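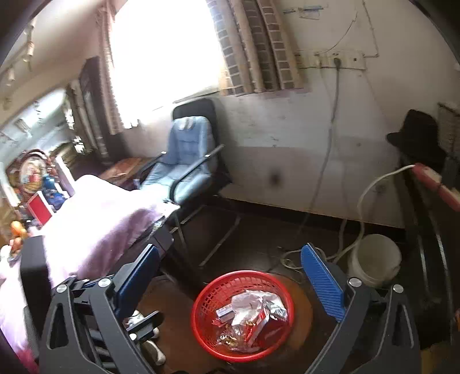
# Open afternoon with the Cestico people, 17 May 2021

Okay, so I finally got to go to one of these! Cestico has been inviting folks to watch them work on their household project (they call it Jimness), and after missing the last two I swapped a shift and went. I'd pictured a big shiny lab with a rope to stand behind. It was a regular lived-in room with a curtain, a chair by the window, a power strip, stuff on every surface — and I liked it so much better that way.

Kusum Shakya ran the afternoon. She's been doing home tasks with the hand-held grippers for a couple of years now, and she talks about trash the way my uncle talks about trout. The job on the list was the wastebasket, a round red plastic one with wrappers and bits of packaging in it. Sounds like nothing, right? I thought so too, and then I had a turn.

You have to come in with the two fingers wide open, one on each side of the rim, and keep them level while you close. I kept dipping my left hand. Kusum said everybody has a side they dip, and hers is the right, and she's been fighting it since August. The blue pads have little ridges on them, and I spent way too long just running my thumb over those. 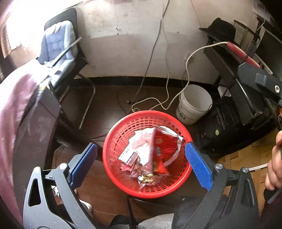

My other big problem was speed. I wanted to swoop in and grab, and what they want is slow and boring, with a little pause before you squeeze. We did 34 tries between the whole group and they kept 13, so I wasn't the only swooper in the room! The man after me (he'd come over from Karabulut, where they do warehouse stuff) got three keepers in a row and was very modest about it, which made it worse.

A few odds and ends I scribbled down:

- The grippers are lighter than I expected, but my forearms were still complaining by dinner.
- Clear crinkly wrappers are harder for the software than paper, according to Kusum. All that shine.
- They want 66 homes on the list before they move on to the next chore, which is dishes, I think.
- Clitach is hosting the next open day. Sign-up goes through Kusum, and spots go fast.

I'm already signed up, and I've been practicing at home with salad tongs and the bathroom wastebasket.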